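Workshop > Refurbished machines > Opened tower inspection

Opened tower checklist, with my comments
Last revised April 8, 2026 — Aurelia Lungu

The Skerkon sheet we were handed has a tick box for everything and a space for remarks that would fit a postage stamp. I have kept its order and written what I think of each item underneath. Applies to any desktop tower with the side panel off, before it goes to the Mesonent shelf.

1. Mains lead out, power button held in
Result: pass.
Comment: The sheet says "confirm isolated". Confirm how? I pull the lead out and put it on the bench where I can see it. A switch at the wall is somebody's word for it.

2. Side panel and case edges
Result: pass, with gloves.
Comment: Odera's guidance calls case edges "finished". I have had two cut thumbs from finished edges. Run a gloved finger along the chassis before a bare one goes anywhere near it.

3. Power supply, outside only
Result: pass.
Comment: Look for a readable label, a clear vent and all screws fitted. Nobody at this bench opens the unit itself, whatever the forum says about waiting ten minutes first. If the label can't be read in place, write "not read" on the sheet. Do not copy the figure from the last machine.

4. Drive carrier and rail
Result: hold until checked by a second person.
Comment: The blue plastic carriers are supposed to need no tools, which I take to mean that people force them. Support the carrier by its sides, leave the latch alone until you know which way it moves, and keep the power cables from snagging on it. The sheet asks whether the carrier is "secure". Push it, pull it, then decide. A click proves very little.
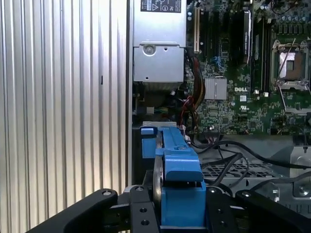 5. Cables near the drive area
Result: comment only.
Comment: Flat cables get bent sharply to make them lie neatly, and then everyone admires how neat they are. Look at the bend for cracks or whitening in the covering. Look at both ends too. A plug can be sitting crooked while the cable beside it looks perfect. No pulling on wires to test them, please, Aurel.

6. Motherboard
Result: pass on sight.
Comment: Swollen capacitors, burn marks, loose screws lying on the board. That is all a visual check can find. "Board tested good" should not be written by anyone who has only looked at it, and I have 2 old sheets in the folder where it was.

7. Memory slots
Result: pass on sight.
Comment: Clips whole, no dust packed in the slots. Canned air in short bursts. Clitberg sells a brush for this and I remain to be convinced that it does anything a clean paintbrush doesn't.

8. Front bezel and metal rim
Result: pass.
Comment: Check that the bezel sits flat along the rim and that no cable or strap is going to be pinched when the panel goes back on. This is where I find most of the trouble, and the original sheet gives it half a line.

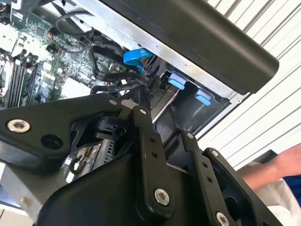
Can the case be closed if one item is still on hold?
Leave it open, tag it and put the sheet inside a plastic sleeve on top. A closed case looks finished and will be treated as finished.

9. Sign-off
Two names, both legible. Record number in the top corner, copied from the tag. The July batch had 2,069 and 2,650 swapped and it took an afternoon to sort out.

Comments

Floarea Ene: Item 2 should be first in my opinion. People reach for the panel before they reach for the lead.

Aurel Tănase: I pulled one wire, once.

Domnica Stoica: We use the Clitberg brush and like it. The bristles are softer than a paintbrush. Would you try ours before writing it off?

Aurelia Lungu: Bring it over and I'll try it on a dusty one.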